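Hand-Held Grippers Go Head to Head on the Bench

Anyone buying a hand-held gripper for demonstration work this year has two broad choices: a light shell with printed fingers and a fixed camera mount, or a heavier unit with a geared jaw and its own controller. Civier sells the first kind. Dal Bello sells the second. Getside, an integrator that fits grippers to small assembly cells, spent most of September comparing them, and the results are less one-sided than the price lists suggest.

The test plan was written by Adelmo Orlandini, who runs the bench program. Each gripper was cycled 2000 times against a spring load, then checked for play at the fingertip. Each was then used by hand for 200 pick-and-place runs with cups, cable ends and small boxes. Camera streams were logged at 60 frames per second and matched against jaw position.

On the spring rig the Dal Bello unit did better. Its jaw showed no play that the gauge could register. The Civier unit loosened slightly at the pivot, and the bench team had to retighten it before the hand runs. Orlandini does not regard this as a fault in a tool of that weight, but he wants the torque figure printed in the manual.

The hand runs went the other way. Operators tired sooner with the geared jaw, and their wrist paths became less regular toward the end of a session. "The data gets worse before the operator complains," Orlandini says. "You see it in the approach angle first."

Marker tracking was the second problem. Jaw opening can be read from an encoder or from a printed square marker on the finger, seen by the camera. 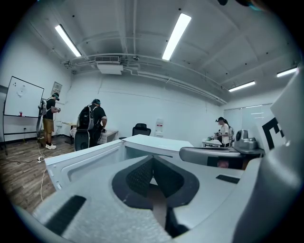 The marker method needs no wiring, but it depends on exposure. Under bright overhead tubes, a glossy finger can wash out one corner of the pattern, and the software then either drops the reading or holds the last value. Matte fingers cut the dropped readings sharply in the Getside trials. The encoder had no such trouble, though its cable added a strain point at the wrist.

Timing was handled by a Wometora controller in both setups. It reported a fixed delay between the jaw signal and the camera, and that delay could be subtracted afterward. Getside recorded 265 usable sessions before the comparison was closed.

Getside now uses the lighter gripper for collecting demonstrations and the geared one for replay on the arm. The two jaws have different strokes, so the opening values have to be rescaled between them. A second round, with a softer palm pad and a shorter finger, is planned for the same bench.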